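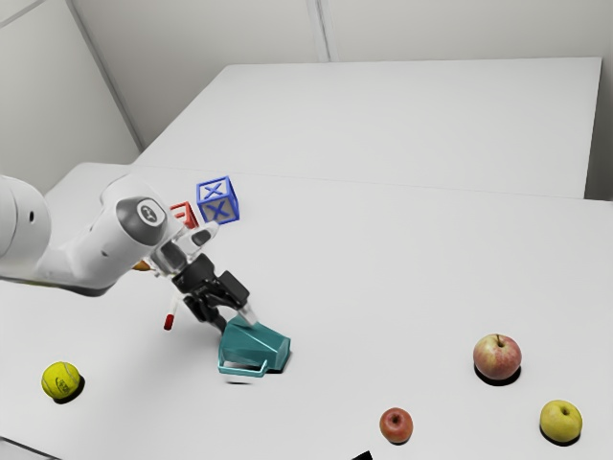 Renaud 441 self-cleaning plate filter: review after one season

We press apples and pears on a small scale, and for years the juice went through a bag filter before the pasteuriser. Bags are cheap to buy and a nuisance to live with. They blind quickly on pear, they have to be changed with wet hands, and the housing has a threaded drain at the bottom that never comes fully clean. Last autumn we replaced the bag housing with the Renaud 441, bought through Gornard, and it has now done a full pressing season.

The 441 is a stainless steel vessel with a stack of slotted plates inside. Juice enters at the side, passes through the plates and leaves at the top. When the pressure difference reaches the set point, a scraper turns against the plates and the solids drop into a cone, which is emptied by a valve. The whole body stands on three legs and takes up less floor than the old housing did.

Installation

Yasir Bhutto did the pipework for us in a day. The inlet and outlet are standard clamp fittings and lined up with what we had, apart from one reducer. The electrical side is a single cable to the control box. The manual asks for a straight run of pipe before the inlet and we could not give it the full length. It has not caused trouble that we have noticed.

The legs adjust, but the locking nuts are on the inside and you need a thin spanner to reach them. Do this before the pipes go on.

In use

On apple it is very good. With the set point left at the factory value the scraper ran every 16 minutes on average, and flow stayed steady through the shift. Pear is harder work. The soft pulp smears over the slots instead of lifting off, and we had to lower the set point so that the scraper came in earlier. Nataša Vidmar, who runs our line, found the right value after a couple of days and we left it there.

Losses are lower than with the bags. Each emptying of the cone takes 2 litres with it, and most of that is pulp. The valve opens with a bang the first few times, and then you stop hearing it.

Cleaning

Cleaning in place works for the vessel and the upper plates. The scraper shaft is another matter. It passes through a bush at the bottom, and there is a narrow gap behind the bush where fibre collects. The standard cycle does not reach it. We now take the bottom flange off at the end of each week, pull the bush and brush it by hand. It is a job of 20 minutes for one person once you have done it twice. A flushed bush is sold as an option and I would order it from the start.

The seals are the ordinary kind and are easy to get. The scraper blades are not, and can only be had from the maker. Ours were worn at one end by the close of the season but still usable. A set costs 66 pounds.

Controls

The control box has a small display, four buttons and a menu that goes too deep. Changing the set point means going down three levels, and the display times out if you stop to read the manual. There is an alarm output, which we wired to the feed pump so that it stops if the scraper jams. It did so once, on a stalk.

Verdict

I would buy it again for apple. For a line that runs mostly pear I would ask for a trial first, or look at the Briltbridge drum type, which Hernán Cusi uses and is happy with, although it needs more room.

Good: steady flow, low losses, easy to fit.
Less good: gap behind the bottom bush, awkward menu, blades from one source only.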